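**Thibodeaux Shared Workshop opens its tidying-robot build to members, with reservations**

*For release: July*

The Thibodeaux shared workshop is opening the build of its first home tidying robot to all members this month. The project is called Gitum. It is meant to pick soft and small household things off a surface and put them in a box. It does not do that yet, and this release is not going to say that it does.

Gitum began last winter on a member's kitchen table and moved to the Thibodeaux back bench when it outgrew the kitchen. The arm is a secondhand kit from Flironport with replacement joints cut in the shop. The control software is a stack the group calls Undero, written on weekday evenings and rewritten more often than anyone planned. At present the arm can be driven by hand through a pick and a place. Left to itself, it has completed a full tidy of a test set 3 times in 22 tries.

"People keep sending me videos of robots folding shirts," said Yiran Kang, who leads the build. "I would like to see the other takes. I have watched our arm pick up a stuffed toy by one ear, carry it halfway, and let go. Then it goes back and closes on the blanket. I'm not discouraged by that, but I wouldn't sell it to my mother."

The group is now putting most of its time into hand-held grippers. A person holds the tool, does the chore the way they would at home, and the recording goes into training. The idea is popular at the moment and the workshop has doubts about it. A human wrist is forgiving. It turns a little when a plush toy sags, and it eases off when a jar starts to slide. Whether any of that carries over to a kit arm with slop in its second joint is an open question, and the members working on it do not agree on the answer.

What the group does agree on is that the test objects should be awkward. Early sessions used foam blocks on a bare bench, and the results looked good until somebody put down a blanket. Fringe catches in the fingers. Plastic wrap shines and confuses the depth estimate. Plush toys have no flat side to speak of, and a full box leaves very little room to get a finger in without pushing something else out. Every recording made since spring has used ordinary household things on cloth, and the success rate dropped the week the change was made. The old foam-block numbers have been taken off the project page.

Members who join the open build should know what they are signing up for:

- Sessions run 30 minutes per person, because hands get tired and tired recordings are poor ones.
- Recordings with drops and fumbles are kept and marked. Please don't delete yours.
- Bring your own objects if you like. Nothing sharp, nothing you would miss.
- Finger pads wear. Check them before you start and write it in the bench log if one is peeling.
- The powered arm is off limits without a second person at the stop switch.

There is room for 6 people in the first group. No coding experience is needed for the gripper sessions. People who want to work on Undero should be comfortable reading someone else's code, some of it without comments.

The workshop has also been asked what the finished robot will cost. There is no finished robot and no price. Parts bought so far came out of ordinary member dues and one raffle. A parts list will go up at the front desk once the wrist design stops changing — it changed again last week — and anyone who wants to build their own before then does so at their own risk.

"Somebody at our last open evening asked me if it would be ready by the holidays," Kang said. "Ready for what? If you want your living room picked up by the holidays, pick it up. If you want to find out why that's so hard for a machine, come by."

The group plans to run the full test set again at the end of the first round of sessions, using the same arm and the same objects as before. Results will be posted whichever way they go, with failed runs included. If the hand-held recordings make no difference, the members will vote on whether to keep collecting them or go back to driving the arm directly, which is slower and which at least two people on the team still prefer.

Sign-up is on paper at the Thibodeaux front desk. Members of the press may visit during an evening session, after 7 p.m., and are asked not to film the powered arm without also filming what it drops.

**Press contact:** Yiran Kang, Gitum build, Thibodeaux Shared Workshop 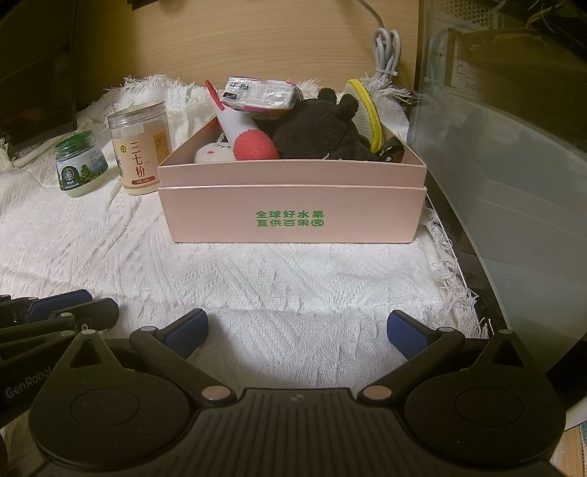 Hand-held grippers over a blanket, with a pink box of plush toys and two jars beside it.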